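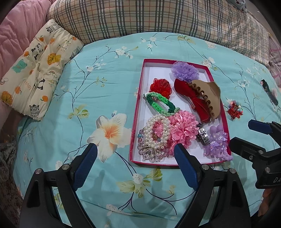

Hair clip sorting on the duvet, both Kedmont grippers in play.

I bought the two-hand Kedmont set to record tidying examples for our learning model. The blue pads are textured and hold a scrunchie well. Pearl bracelets are another matter, and I now have 40 clips of me losing to one. The handles get heavy before you reach 100 takes, and Kedmont's guide cheerfully suggests 1,000. Setup was quick, the strap is stingy. Four stars, one of them for my wrists.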